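Motor parts at Prunstead

The Sternora fan motor comes apart into a handful of round pieces, and we laid them out on the bench on Friday before putting one back together.

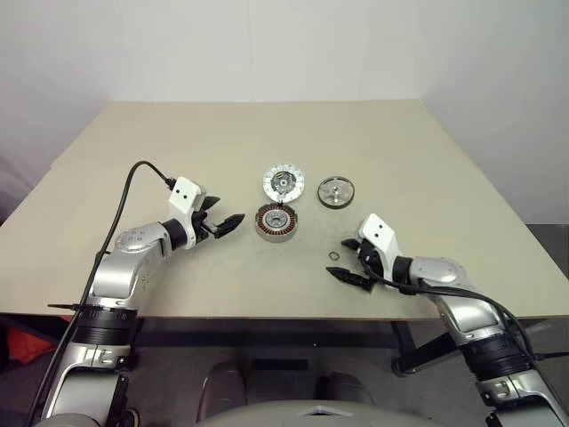
Order matters more than force with this model. Keep the copper windings on the stator away from the metal cover's outer rim – a nick in the coil means a new stator. The round circuit board goes face up until it is needed. Spare covers are in the Dullotent cabinet, drawer 5.

More motors will be added to this page in December.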